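From: Samah Tawfik
To: robotics-club list
Subject: Re: [robotics-club] Simulator renders, bench task, February round

Ruan, thanks for putting these up. I'm copying them in again for anyone who reads the list in plain digest and missed the links. My grumbles are underneath. 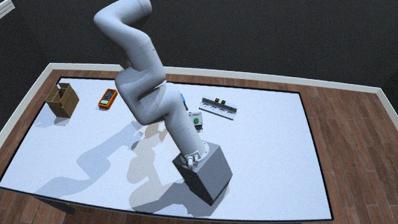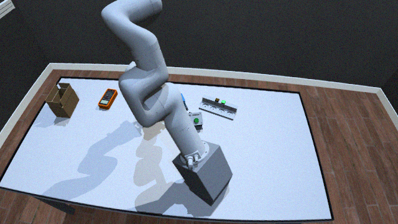
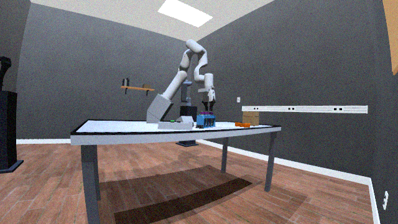
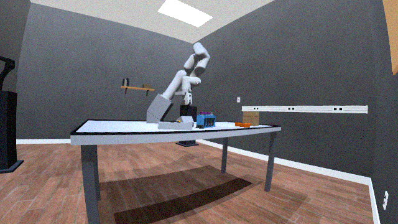 Simulator renders of the bench task. First two: close view over the table. Last two: wider room view, with the blue rack.

On 14:20 Ruan Magagula wrote:

> Hi all, renders from the Brekia scene are up. I think we are
> in good shape for the Iltville round. Sizwe has 420 runs
> logged on the new settings and I'd like us to freeze the
> scene now and spend what time is left on the write-up.
> Lesego thinks we can drop the real bench session altogether
> and send the simulated results in on their own. Any
> objections, shout before the evening.
>
> Ruan

Objection, then.

I don't doubt the work. I do doubt what 420 runs tell us when they all come out of a room we built ourselves. Last year we had 2,810 of them and everybody was very pleased, and then we went to the Pillay lab and the arm knocked over the first thing we asked it to pick up. Amparo will remember. She was holding the stop button.

Some particular things.

The close views. In both of them the arm hides a good part of the table, including most of that blue and black thing behind it. If we're going to judge anything from this angle I'd like to know what we do when the part that matters is behind the elbow. Has anyone tried moving the viewpoint, or have we just got used to it?

The small blocks behind the grey tray. One is plainly green in the second picture and a much darker green in the first, and the other goes from orange-brown to dark brown. If that's the colour variation Sizwe put in, fine, but say so in the write-up and give the range. If it isn't, somebody should find out why before we freeze anything.

The meter. I can't read a digit on the display in either close view. The draft says the scene is "detailed enough for instrument reading". I don't think we can claim that, and I'd take the sentence out.

The rack. In the third picture the fingers are just above a small purple item at the top of the blue rack, and it looks very nice. It's a still. It tells me where the gripper was at one moment. I want to know how many of those ended with a tube lifted, how many missed, and what we counted as a success, because the draft has two different definitions (page 2 and page 17) and the first is a lot kinder to us.

In the fourth picture the gripper is over the black block near the back of the table and the rack is off to one side. Is that the same task or a different one? Ruan's file notes put both under "transfer". I'd split them. A judge who sees one success rate for two jobs will ask, and I'd ask too.

As for dropping the bench session, no, please. I know the Flolleo booking is a pain and the slot is early. Even a bad hour on a real arm would give us something to set beside the simulated numbers, and a poor result written up properly will do us less harm than no result. Lesego, I know you said the rules allow simulation only. They do. They also give marks for "evidence of transfer to hardware" and we'd be giving those away.

So could we have, before anything is frozen:

- Sizwe: the log split by task, with the failures left in
- Ruan: one definition of success, and the settings for lighting and colour
- Lesego: hold the bench booking, don't cancel it yet
- Amparo: are you free to run the stop button again?

I'll redo the results section myself once I have the split log. If the numbers hold up I'll say so on the list and buy the biscuits.

Samah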